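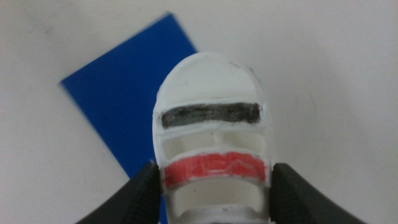

Wrist camera pose tracking keeps jumping on me and I'm out of ideas. I'm running the Lencho tracker on top of Urkura, and as long as the gripper is open the pose is fine. Once the fingers close on the white plastic part, the estimate flips back and forth! I figured the red band would be an easy thing to lock onto, but the white scratches running through it seem to break it into pieces. Exposure is fixed at 2000. Anyone got this working?
flurkadel_fan, August 28, 2021

2 replies

ridari_bench
Mask your fingers first. They're big, they're black, and the tracker loves those edges (mine did, anyway). Open the gripper, park the arm so you're looking at mostly bare tabletop and wall, and save a background from there. Then paint the mask over both fingers, with 15 pixels of margin. You'll need a second mask for the closed position. Leave out anything blue at the side too.

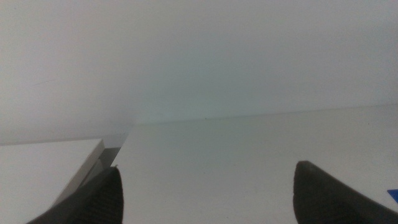
Re: wrist camera pose tracking

tinwhistle16
try a newer build? mine was bad until 1645. also turn off auto white balance, white on white is awful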